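Stumumico Community Help > Home and Workshop > Light and Curtains

Black cloth or blackout paint for a spare room?

Asked by killia_shed, December 28, 2023

I'm turning the back half of our garage into a darkroom for printing black and white. It has one window and a roller door that leaks light down both sides. The budget is $300 for the dark part, as the enlarger and trays are already paid for. My brother-in-law says to paint everything matte black and be done with it. I was leaning towards hanging black cloth so I can take it down if we sell. Has anyone done either? I'd like to start printing in February.

3 answers

Lesego Mahlangu
Accepted answer

Cloth is fine, but get the right stuff. Cheap black polyester looks solid in the shop and lets plenty through once the sun is on it. Hold a torch behind a sample before you pay. I bought bolton twill from the remnant place in Hornine and hung 2 layers over the window with a gap between them.

Cut it wider than the opening. If it's stretched tight, the light comes in at the edges, so let it hang in folds. For the roller door, run a strip of timber down each side and staple the cloth to that, then leave a good bit lying on the floor. Sit in there for eight minutes with the lights off and mark every leak with chalk. You won't see the small ones before that.

Paint only the wall behind the enlarger. The rest can stay whatever colour it is.

llanos_dave

just paint it. cloth gets dusty and dust ends up on your negs. took me a weekend

hornine_prints

I'd go with cloth too, and I'd think about the bench top while you're at it. A shiny bench bounces stray light back up at the paper. Mine is white laminate and I had to cover it. A dull black mat does the job.

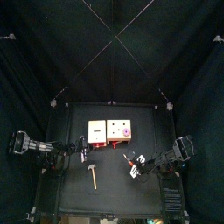 Black fabric on the walls and a matte mat on the table.

Wash the cloth once before it goes up and vacuum it every so often, which takes care of most of what Dave is talking about. Check the label for a fire rating as well, and keep it well clear of any heater. Don't block your only vent either. Fixer fumes in a closed garage will give you a headache.

3 people found this helpful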